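How to Fold a Napkin Right on the Plate

Difficulty: easy
You need: a cloth napkin, a plate, an iron, a table you can stand at

I used to fold all my napkins on the kitchen counter and carry them over to the table, where they flopped open the second I put them down. Then my friend Myung-ja Bang showed me how she does hers on the plate itself, and I have never gone back! The plate gives you a built-in guide for size, and the finished napkin is already where it belongs.

Before you start

Pick a plate with a rim if you have one. A raised edge keeps the cloth from sliding around while you work (flat plates are fine too, they just take a little more patience). Cotton or a cotton-linen blend holds a crease best. Brand-new napkins are often stiff and slippery, so run them through the wash once.

Iron the napkin flat, and don't skip the corners. I like a tiny bit of spray starch for company and none at all for a regular supper.

Step 1. Lay the napkin out flat next to the plate, wrong side up. Fold it in half, bottom edge to top edge, and smooth it with the side of your hand.

Step 2. Fold it in half again, left to right, so you have a square. Line up the corners as well as you can. They don't have to be perfect, because most of them get tucked under.

Step 3. Move the square onto the plate. Pinch the folded side with one hand and keep your other hand over by the opposite rim, ready to steady the plate or catch a loose end.
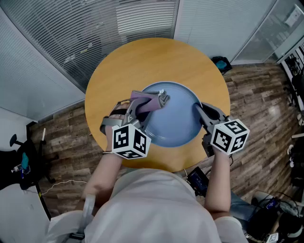

Purple and mauve cloth over a light blue plate, with one end still crumpled.

Step 4. Pull any bunched-up end out straight and smooth it from the middle toward the rim. Take your time here! A lump left in now will show in the finished fold.

Step 5. Fold the left third in toward the middle, then the right third over it. You should have a neat long packet. Turn it over so the open edge is underneath.

Step 6. Tuck the bottom end under by the width of 2 fingers, or 3 if your napkins are on the large side. Center the packet on the plate and you're done.

Picking colors

My favorite part! A plain plate lets you go a little wild with the cloth. Purple on pale blue is so pretty, and I love a mustard napkin on white in February when everything outside is gray.

If it won't stay put

Cloth springs open: press the packet under a heavy book for a few minutes, then set it back on the plate.
Packet is wider than the plate: fold in quarters at Step 5 instead of thirds.
Plate slides on a bare table: put a placemat under it, or a damp dishcloth while you fold.

Next up: the pocket fold, with room for a fork and knife.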